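# Dérive de la pose entre deux pinces portables pendant le pliage de vêtements : calibration ou SLAM ?

**Hisetti**, le 13 juillet 2018

Bonjour à tous,

Je me casse les dents depuis avril sur un truc qui paraissait simple, alors je viens demander de l'aide avant de tout réécrire. On enregistre des démonstrations de pliage avec des pinces tenues à la main, une dans chaque main, une caméra grand angle sur chacune, et derrière je reconstruis les trajectoires avec un SLAM visuel-inertiel pour entraîner une politique. Les trajectoires individuelles sont plutôt jolies. Le souci, c'est la pose relative entre la gauche et la droite : au début de la séquence tout va bien, et puis ça glisse doucement, jusqu'à plusieurs centimètres sur les gestes longs. Quand je rejoue ça en simulation, les deux pinces attrapent le même coin de tissu à deux endroits différents, c'est assez comique mais pas très utile !

Ma chaîne, en gros : extraction des images, alignement temporel des deux flux, SLAM sur chaque flux séparément, puis recalage des deux cartes dans un repère commun à partir des premières images. J'ai refait la calibration intrinsèque deux fois, sans effet visible. J'ai aussi augmenté le nombre de points suivis de 100 à 500 par image et, bizarrement, c'est pire qu'avant.

Est-ce que quelqu'un a déjà vu ça ? Je soupçonne la synchro, mais je n'ai rien pour le prouver.

(Et tant qu'à faire : l'ouverture des pinces, vous la mesurez comment ? Moi je segmente les patins dans l'image et ça marche neuf fois sur dix, sauf quand un doigt passe dans l'ombre.)

---

**Dubey**

Passe à un tapis avec des marqueurs, problème réglé. Le SLAM sur du tissu c'est perdu d'avance.

---

**Geltomia**

Salut ! Alors non, pas perdu d'avance, j'ai eu exactement le même glissement l'hiver dernier et j'y ai laissé quelques soirées (et un disque dur, mais c'est une autre histoire). Le tapis à marqueurs, j'ai essayé, ça dépanne sur une table, mais dès qu'on veut enregistrer chez les gens dans de vrais intérieurs c'est pénible, et puis le vêtement finit toujours par recouvrir la moitié des marqueurs.

Je pense que tu as deux problèmes mélangés. Le premier, c'est que ton SLAM s'accroche à ce qui bouge. Quand tu montes à 500 points, où vont les points en plus ? Sur les coutures, pardi ! Une doudoune ou une veste matelassée, c'est un rêve pour un détecteur de coins : des croisements partout, bien contrastés, et tout ça se déforme dès qu'on tire dessus. Le filtre de points aberrants en rejette une partie, mais si le vêtement remplit la moitié de la vue et qu'il bouge d'un bloc, c'est lui qui gagne le vote, et ta caméra croit qu'elle se déplace.
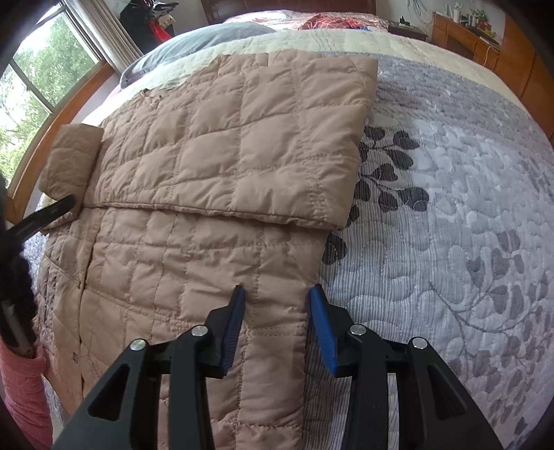

Ce que je fais maintenant, c'est un masque en deux couches. Une couche fixe pour la pince elle-même (elle est toujours au même endroit dans son image à elle, il faut juste prévoir l'ouverture maximale des mâchoires), et une couche qui change à chaque image, avec une segmentation grossière du vêtement, des bras et de l'autre pince. Pas besoin que ce soit précis, je dilate de 10 pixels et je n'y pense plus. Les points qui restent tombent sur les murs, les meubles, la fenêtre, bref sur ce qui ne bouge pas. Attention à la literie quand même : les motifs imprimés donnent de très beaux points, sauf que le couvre-lit se fait traîner avec le reste dès qu'on appuie un peu. Moi je leur donne un poids plus faible au lieu de les virer complètement.

Le deuxième problème, c'est ton recalage. Si tu alignes les deux cartes une seule fois au départ, la moindre dérive de l'une ou de l'autre se voit direct dans la pose relative. Fais plutôt une carte unique : tu balaies la pièce lentement avec une seule pince, tu sauvegardes la carte, et ensuite tu localises les deux flux dedans. Chez moi c'est ce qui a changé le plus de choses, bien plus que la synchro. Et quand l'autre pince passe dans le champ, tu peux t'en servir comme contrainte, même une détection floue suffit pour repérer un écart de plusieurs centimètres.

Pour la synchro, un test tout bête : tu tapes les deux pinces l'une contre l'autre au début et à la fin de l'enregistrement et tu regardes les pics des deux accéléromètres. Si l'écart entre les deux flux est le même au début et à la fin, ce n'est pas elle. S'il a changé, tu as une dérive d'horloge et une interpolation linéaire devrait la corriger.

Pour l'ouverture, je garde la couleur des patins mais je seuille sur la teinte en laissant la luminosité très libre, et je lisse derrière. L'ombre me gêne beaucoup moins comme ça.

---

**Hisetti**

Merci, je viens de faire le test du choc sur une ancienne séquence (par chance on posait les pinces l'une contre l'autre en fin de prise) et l'écart ne bouge quasiment pas. Donc ce serait bien la carte. Je lance le balayage unique avec le masque dynamique cette semaine, et je garde l'outil de Clumstead pour comparer les trajectoires avant et après. Tu dilates le masque avant ou après la correction de distorsion ?

---

**Geltomia**

Avant, directement sur l'image brute. Après correction, les bords s'étirent trop et tu te retrouves à masquer les murs.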